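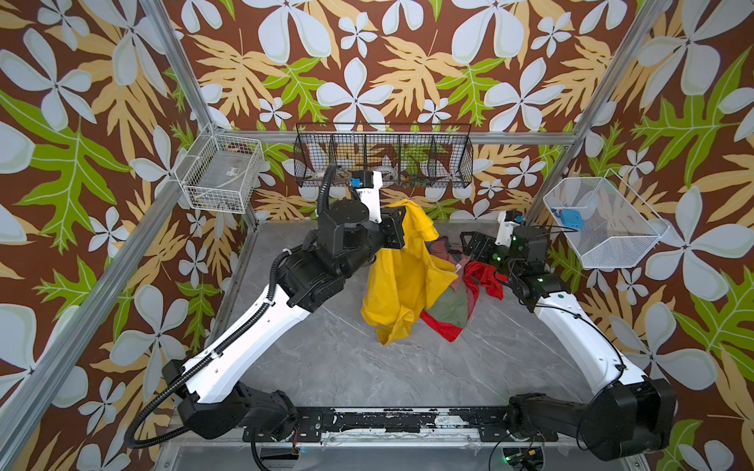 How I Finally Got on Top of the Clean Laundry Pile

By Flor Urrego
20th March
14 comments | 37 shares

I love doing laundry. Love it! The smell, the warm towels, the little song the dryer plays when it's done. What I don't love is the heap of clean clothes that sits there afterward, getting more wrinkled by the hour while I pretend to be busy with something else. For years I lived out of that heap. I'd dig for a T-shirt in the morning, pull it out from the bottom, and leave everything else in a worse state than before (my neighbor Saadet calls this "the archaeology method" and I can't argue with her).

So this is how I do it now. It takes me one pot of coffee, and I've stuck with it since last August, which for me is some kind of record.

What you need

A clear, flat surface as big as you can manage. A table is best for your back, but I've done it on the bed and on the floor. A few baskets or bins for the small stuff. That's the whole shopping list, so please don't go buy a folding gadget on my account. I had one. It lives under the stairs.

Step one: dump it all out

Tip the whole load out at once. I know, it looks worse! But if you fold straight from the hamper you can't see what you've got, and you end up making five different stacks that all turn out to be T-shirts. Put the pile off to one side or toward the back so you have open space in front of you to work in.
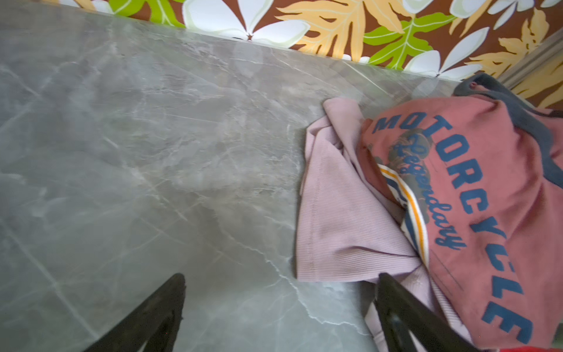
Your folding surface matters more than your folding technique. I used to fold on the couch, and everything came out lumpy, and I blamed my hands for it. Go for something hard and smooth so you can flatten a shirt with your palms and slide it around. A marble-look top like the gray one here is lovely for this, and keeping the clothes heaped over on the right leaves a nice big stretch of bare surface to fold on. If all you have is carpet, put down a big board or even a tray and fold on that. And give it a wipe first — I learned this with a white blouse and a spot of jam.

Step two: pull things apart by color

Most people sort by type first, all the shirts, then all the pants. I go by color, and Saadet thinks I'm nuts, but hear me out. When clothes are in a tangle you can't tell a sleeve from a pant leg. You can tell yellow from red, though. So grab the brightest thing you can see, lift it straight up by whatever bit is sticking out, and give it a gentle shake so its neighbors drop off. Don't yank. If something comes up with it, lay the whole lot back down and try a different corner.

Lay each piece out flat as it comes free. Don't fold yet! I mean it. The minute you start folding, you lose your rhythm and the pile just sits there looking at you.

Step three: fold the easy ones first

Start with the T-shirts. Face down, smooth it from the collar to the hem, fold one side in to the middle with the sleeve tucked back, then the other side, then bring the bottom up to the top in thirds. If there's lettering across the front, it should end up on the outside where you can read it, and then you can find that one shirt later without wrecking the stack.
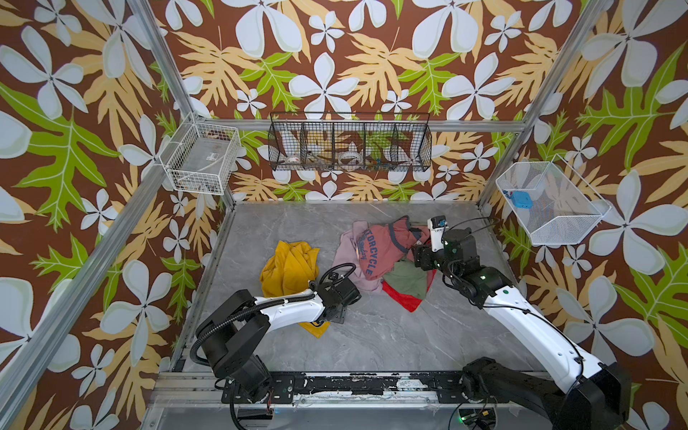
Sweaters and anything thick get the same fold but only in half at the end, or they spring back open. Anything soft and slippery I roll. Rolled things don't stack, so they go in a drawer, standing up in a row like little sausages. My brother-in-law Wilson Guzmán rolls every single thing he owns, jeans included, and he's very smug about his drawers, so maybe he's onto something.

Step four: deal with the bits

Every load coughs up bits. Buttons, hair ties, a toy, a coin if you're lucky. I like a wire basket with compartments up on the wall for these, close enough to reach without getting up. White or black, mesh or plain, whatever you've got. Empty it once a month or it turns into a second junk drawer (ask me how I know).

Step five: put it away right then

Folded is not finished! Carry the stacks to where they live before you rinse your coffee cup. If a drawer won't close, take out the shirt you haven't worn all year and put it in the donation bag.

Next time I'll tackle fitted sheets, if I can work up the nerve.

Get my weekly tidying notes by email. Enter your address to subscribe. You can unsubscribe at any time.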